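Two-handed demos: plush toy onto a plate, policy stalls right after the grasp

Community Help > Teaching by Demonstration > Data and Demos
Tags: teleoperation, bimanual, soft objects, wrist camera

Posted by Rosine Coste

We have two arms at one table, each with a multi-fingered hand, and we are collecting demos by remote control. The task is short. The right hand picks up a plush pig, puts it on a plate, lets go and backs off. The left hand is supposed to keep the plate from sliding and otherwise stay out of the way. Other things get set out on the table so the plate isn't always alone.

We recorded 200 demos with two operators. I trained on all of them with the default settings in Brunix, which is what the rest of our lab uses. The trained policy reaches for the pig fine and gets hold of it most of the time. Then it stops. It sits above the plate with the fingers closed and makes small movements back and forth. Sometimes it lets go after a long wait, sometimes it never does. In 23 test runs it finished the task four times.

What I have tried so far:

Training for longer. No change.
Dropping the head camera and using only the wrist cameras. Worse, it misses the pig.
Dropping the wrist cameras and using only the head camera. It reaches well and then stalls in the same spot.
Cutting the first second off each demo. No change.

One more thing that may matter. When a finger gets caught in the plush, or when something on the hand needs adjusting, one of us reaches in and fixes it by hand. We usually leave the recording running and carry on with the demo afterward. I didn't think much of it at first, but going back through the recordings there are more of these than I remembered.

Views of the table, the first from the head camera and the second from a wrist camera:

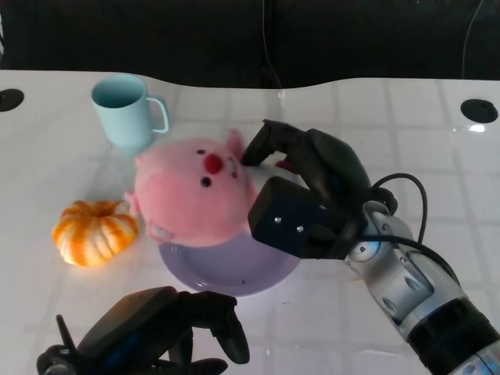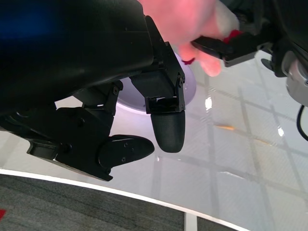 My questions

1. Is the stall coming from the demos or from the training settings?
2. Do I have to throw out every demo where a person's hand shows up?
3. Would more demos fix it? We could get to 1,000 by the end of May if we had to, but I would like to know it's worth doing first.

Replies

Gaetano Galli

More data. 200 is nothing for two hands with that many fingers. We were at 524 before ours did anything useful and that was with plain two-finger grippers.

Also check your lighting. A shiny table is always trouble.

Prodromos Economou

I would not record more yet. I think you have two separate problems, and more demos made the same way will give you more of both.

The first is pauses. Plot finger position over time for ten of your demos and look at the part between the grasp and the release. My guess is you will see a long flat stretch in most of them. Operators do this without noticing. They get the toy over the plate, stop, check whether it looks right, glance at the other hand, and then let go. During that stretch the cameras see almost the same thing for two or three seconds and the recorded action is "stay put." The policy learns that very well. Then at run time it has no way to tell the end of a pause from the beginning of one.

Two ways to deal with it:

Trim the still stretches after the fact. Drop steps where neither arm nor any finger moves more than a small amount, but keep a few steps from each so the motion doesn't jump. Be careful with soft toys – the fingers can be closing slowly while the arm is still, and you want to keep that part.

Or change how you record. Have the operator do each demo twice without saving, then record the third. By then they have stopped checking. Tell them a slightly crooked pig is fine. Your first picture has it tipped over on its side on the plate, and if that counts as a good placement for you, say so out loud to both operators. If one of them fusses until it sits up and the other doesn't, you have two different tasks in one dataset.

The second problem is the hands. In your second picture a person is reaching in over the plate, holding on to a black gripper part. If that stays in a training demo, the robot is being shown that the hand sometimes moves for reasons that have nothing to do with its own commands. The joint readings change, the operator's command may not, and there is an arm in the view that won't be there at run time.

You don't have to throw the whole demo away, though. Cut it at the last step before the person comes into any camera. The part before that is still a good reach and grasp. The part after can be kept as its own short demo if the operator took control again from a normal position. If somebody set the pig down by hand and the robot just let go of it, drop that part.

Check all cameras when you cut. A person can be well inside one wrist view several frames before the head camera picks them up, or the other way around. I did mine from the head camera only the first time and had to do it all over again.

Settings come third. If your version of Brunix predicts several steps at a time, try making that stretch longer, so that one prediction can carry through the end of a pause. It helped us some. It did not fix bad demos.

Assunta Messina

Agree with Prodromos on the trimming. A few things to add from doing this with stuffed toys and kitchen things.

Put a key or pedal on your remote control setup that marks "person in the workspace." We have a cheap foot pedal wired in as a keyboard key. Whoever reaches in calls it out, the operator presses it, and the cutting later takes minutes. We used to go through by eye and it took most of an afternoon.

Decide what the left hand does. "Stay out of the way" is hard to copy when it means something different in each demo. Pick one parking spot for it, or have it touch the plate rim in every demo. I would start with parked.

Move the plate and pig between demos, but keep the rest simple until the release works. We brought the extra objects back in afterward and lost very little.

On the lighting, I would leave it alone for now. Your policy reaches the pig, so it can see well enough.

Rosine Coste

Thanks, all. I plotted the finger positions for ten demos and there is a flat stretch in nine of them, longer for one operator than for the other. I will trim those, cut out the parts with hands in them, and retrain on what is left before recording anything new. The left hand gets a parking spot starting tomorrow morning.

Assunta, does your pedal mark go into the same file as the joint data, or do you keep it separately?

Assunta Messina

Same file, as one extra column, zero or one. If you keep it in a separate file you have to line up the clocks.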